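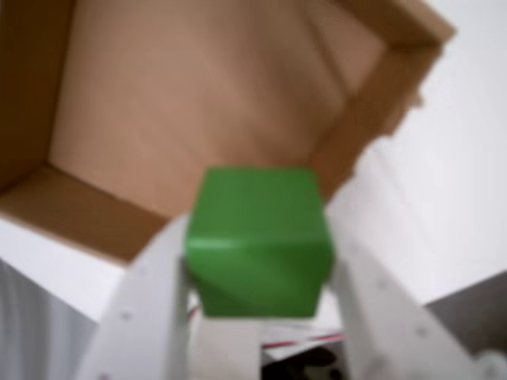
Jun 29, 2024

The cardboard boxes have won. I started the year with a shelf of nice containers and a plan, and I've ended the first half of it with everything I own that's smaller than a shoe living in open cardboard boxes, because the nice containers had lids and I don't do lids.

This began with the blocks. Some of you will remember the blocks from April, when I wrote a very long post about whether plain colored cubes count as toys, decor, or clutter. (The comments went two to one for clutter. Thank you all so much.) I have kept them anyway. They're solid colors, they have slightly rounded edges, and they're pleasant to pick up while you're on hold with the water company.

The green ones are the best. I don't know why green. It's a loud green, the green of a highlighter that went to college, and it doesn't match one single thing in this apartment. The red ones look like a warning and the blue ones disappear under the couch, but you can find a green cube from across the room with your glasses off. I have tested this, mostly by losing my glasses.

So, the storage. My first attempt was a Vunitz, the modular bin with the swing lid that everyone was so excited about. It's handsome. It cost more than the blocks did. You have to hold the lid with one hand and drop things in with the other, and if you let go it comes down on your knuckles with real conviction. I used it for two weeks and then noticed I'd been putting the blocks on top of it. It now holds birthday candles and a bike pump, and I haven't opened it since, so I hope no one has a birthday or a bike.

Next came the Tikkanen basket, woven, very calm looking. Small items go into a woven basket and lodge in the sides like seeds in teeth. I also found out that I have opinions about sound. A block going into a basket makes no noise at all, and you stand there wondering if you did it. A block going into cardboard makes a good flat thunk. I realize this is not a category on most review sites.

Then a Vosomik order arrived (printer paper, don't get excited) in a box of such perfect proportions that I stood in the hallway admiring it. I cut the tape, took the paper out, put the blocks in, and that was the end of my search for a storage solution. Total cost, zero, if you don't count the paper, and I don't, because I'd have bought the paper.

A few things I've learned about living out of a cardboard box, for anyone else who's given up:

Fold the flaps out or cut them off, but pick one. Flaps left standing will slowly lean in over the opening, and then you have a lid again, and we've been over lids.

Peel the shipping label before you've had the box a month. After that it's part of the box and will come off in strips the width of a noodle.

Don't paint it. I painted one. It looked like a cardboard box that was going to a job interview.

Don't stack them, either. I stacked three and the bottom one took on the shape of somebody sitting down after a long day.

The bigger question is whether I need this many blocks, and I did at last sit down and count, which took most of an evening and a pot of tea. There are 242. The set was sold as 300. I've moved twice since I bought it, so I'm not accusing anyone, but somewhere between the old place on Trurska and here, 58 cubes went off to start a new life, and I'd like at least the green ones back.

Tidying them takes no time now, which is the part I didn't expect. Pick up, carry over, let go, thunk. I'd got so used to the lid business that I'd turned it into a whole chore with a start and a finish, and I'd put it off the way you put off the dentist. Now I do it on the way to the kitchen. Sometimes I miss and it lands behind the box and I leave it there for the next trip.

I'm told there's a cloth-covered version of the plain box for sale, with a little brass frame on the front for a label. I looked at it for longer than I'd like to admit. Then I put it in my cart, and then I saw it came with a lid.

Next post will be about the drawer with the batteries in it. I need to find out which ones are dead first, so give me a while.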